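Robot Cell Maintenance, Handout 4: The Kitchen Bench Cell

Read this before your lab slot. The cell is one arm with a two-jaw gripper, set up at a kitchen counter with a drawer unit. Most faults come from the bench and the fixtures, so check those first.

Bench check. Every item has a home position on the layout sheet. Put back whatever has moved, then run the arm at low speed — never full speed on the first pass.

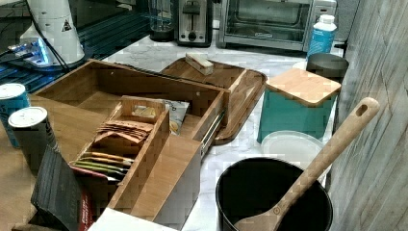 Anastasia Michailidis asked whether the layout has to be redone after every run. It does if anything was touched by hand. Otherwise check it every 2 runs.

Jaw check. Power down before you put your fingers near the jaws. Wipe the tips and look for chips. Close them on the test strip and pull. If the strip slides out, write it in the log and stop there.

Handle approach. Bring the gripper over the bar slowly and watch the clearance at the bracket. Glossy metal throws highlights, so look at the wrist camera picture before you trust it. 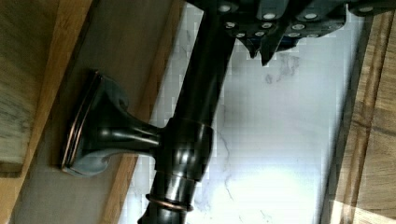

Set the approach height to 100 mm and the approach speed to 200 mm per minute. Save both under your group name.

Cables. Move each joint through its range by hand with the brakes released. Cables should follow without pulling tight. Replace any worn tie.

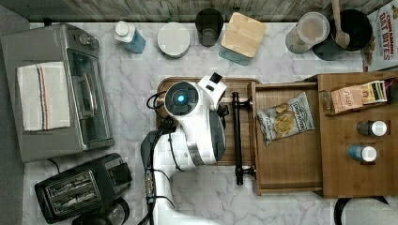
Department of Automation and Maintenance — Juvelow Technical College

Log sheets go to Birthe Sveinbjörnsson before 4 pm. The joint cover screws are due for a torque check at 500 hours.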